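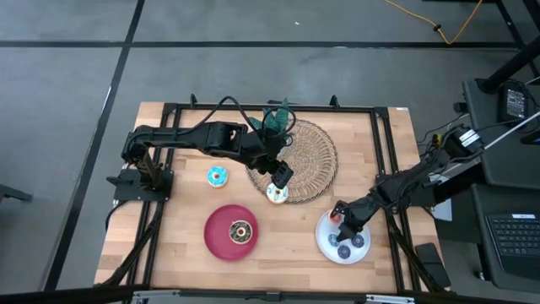
White icing, sprinkles, a wicker placemat: four o'clock material.

The four o'clock meal

How I learned to stop working through the afternoon and sit down for something sweet

I grew up in a house where eating between lunch and tea was treated as a sort of petty crime. You could do it, everyone did it, but you did it standing up with the cupboard door half open, and if somebody walked in you pretended to be looking for the salt. So it took me a while to get used to Vimel, where at four in the afternoon people put down whatever they are holding and have a meal that I had no word for.

The word is Zvieri. It means, more or less, "at four", and if you've spent any time in the German-speaking bits of Switzerland you'll have come across it, probably on a child. Children get a Zvieri after school. So do builders, farmers, my dentist's receptionist and, once I'd been here long enough to be considered housetrained, me.

Vimel sits at 1,124 metres, a fact painted on the side of the bus shelter in case you were wondering why you were out of breath. I came up in June to look after a friend's flat and write a book about hedges. The hedge book is still going. The flat was above a joinery, and every afternoon the saw underneath me stopped dead at four. The first time, I thought there had been an accident. I went down in my socks and found Reto Leitner and his two apprentices sitting on a stack of boards eating bread, cheese and a block of chocolate, the chocolate laid inside the bread like a slice of ham.

"Sit," said Reto, who doesn't waste words. I sat.

If you've never had dark chocolate in a piece of buttered white bread, please go and make one now, I'll wait. It needs to be proper bread with a crust that fights back, and the butter needs to be thick enough to show teeth marks. I had been living on coffee and crackers from two o'clock onwards for most of my adult life and I can only say I felt like a fool.

What goes in it

There are opinions. I asked everybody I met for a month and got a different answer every time, usually with the suggestion that the last person I'd spoken to was a barbarian.

Verena Steiner, who has the flat across the landing and was at school with half the valley, holds that a Zvieri has to have an apple in it or it is just greed. The apple is cut into quarters, cored, and put back together with a rubber band round it so that it doesn't go brown. She did this for four children and now she does it for herself. I asked if she couldn't just cut the apple when she wanted to eat it and she looked at me with great pity.

Reto is a bread man. He'll allow cheese, cold sausage, a gherkin on high days, and the chocolate. He regards cake as a Sunday thing and biscuits as packaging.

Leonie Kaufmann runs the Stöckli, a four-table café in what used to be the grandparents' cottage on her family's farm, and she is a cake person through and through, thank goodness. She does a carrot cake, a nut tart that could stop a door, and on good days a tray of yeast doughnuts that she ices herself. These cause trouble. The older customers want them plain with sugar and a blob of jam inside, as they are at carnival time. The under-tens want icing, and on top of the icing they want sprinkles, and they want them in quantities that roll off and get into the gaps in the floor. Leonie makes both. I'm forty-six and I have the sprinkles.

I've now tried making them at home, with mixed results. Her advice, which I pass on as it was given to me over the counter with a queue building up behind:

Let the dough rise slowly, in the fridge overnight if you can bear it. Fry fewer at once than you think you can fit. Get them properly cool before you go near them with icing, or it will slide off and pool on the plate. Mix the icing stiffer than seems right, with lemon juice if you like a bit of sharpness against the sugar. Then put the sprinkles on straight away, while it's still tacky, and leave the whole lot alone until it has set.

It's that last part I can't do. I had icing up to my wrist by the second batch.

The proper place for it

The other thing I hadn't understood is that you sit down. This is more important than the food. A snack eaten at the keyboard doesn't count as a Zvieri, and neither does one eaten walking along the road, though a wall is allowed, and so is the back step. Verena lays a place. I mean it: plate, knife, napkin, a mat under the plate, and she lives alone. I used to think that sort of thing was for visitors. But I bought myself a mat at the flea market down in the town, and I'm embarrassed to say how much difference it makes. With a mat it's a meal. Without one you're a person dropping crumbs near a laptop.

My old friend Ruaridh Kinnear came out to stay and was very sniffy about the entire business. He pointed out that we have this at home, it's called afternoon tea, and it comes on a stand. I said that afternoon tea on a stand is a day out. You book it, somebody's mother puts on a scarf, and afterwards you can't face your dinner. A Zvieri is twenty minutes long and happens whether or not there's anything to celebrate. He said that in that case it was a tea break. We went round and round on this until Leonie brought the nut tart, at which point he went quiet, and he's since asked me for the recipe twice.

He had a point about the tea break, mind you. My grandfather worked at a printer's and used to talk about the trolley, and the woman who pushed it, and the bun he had off it every afternoon for years. The trolley went, then the canteen, and by the time I had an office job there was a machine in a corridor that kept your coins. Somewhere along the way we decided that stopping was a bit weak. I once had a manager who ate almonds from a drawer, one at a time, during phone calls, and I remember admiring her for it!

Trying it elsewhere

I wondered whether it would travel, so I roped in Ruben Claeys, who works for a small software company called Tilix and is the only person I know who'll try anything if you present it as an experiment. His team is 3 people in one room. For a month they stopped at four, phones in another room, and took it in turns to bring something. He sent me updates. In the first week they talked about work the entire time and the waffles went down very fast. In the second week one of them brought soup, which caused a proper discussion. After that the updates got shorter and then stopped, and when I rang to ask if they'd given up he said no, he'd just been eating.

I can't tell you it made them better at their jobs, and I'd be suspicious of anyone who said so. I don't get more written since I started. I probably get a bit less. What I do get is an afternoon with a middle in it. Before, the hours from two till seven were a long grey corridor, and I'd come out at the far end cross and starving and eat toast over the sink.

There are practical questions. You do have to adjust dinner, and here people eat a light one, often only bread and cold bits, which suits me in summer and less so when it's dark by five. And it can get expensive if you're a Stöckli regular, as I am. Leonie keeps a stamp card for me behind the till and I have never once been allowed to look at how many I've filled.

I go back down to the lowlands next month, to a rented room with no joinery under it. Reto has offered to ring me at four every day and run the saw for a second, then switch it off. I've told him yes please, and Verena has given me a bag of rubber bands.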